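June, late

Slept badly again. The heat has not let up since I got back from Ikport, and the bus was two hours behind. Paid 62 for the ticket, more than last time.
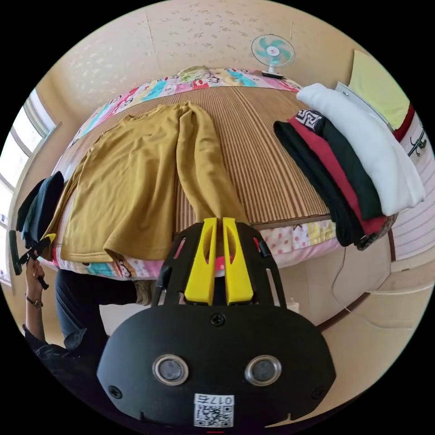

My knee held up on the hill trail, so the new brace is worth keeping. Did four miles before lunch and stopped when it started to ache.

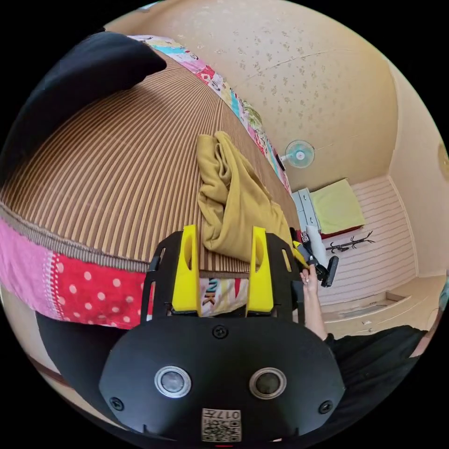

D. Troncoso

Soup for dinner. I want to try the Skelora loop next, if the rain comes and cools things off.
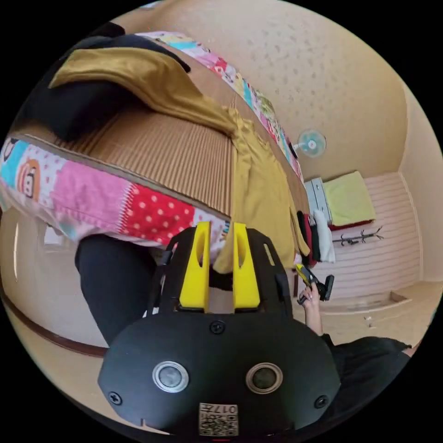 The knee is stiff tonight. I iced it twice and read a little. A bed is the best place for it, with the leg up. Lights out at 10.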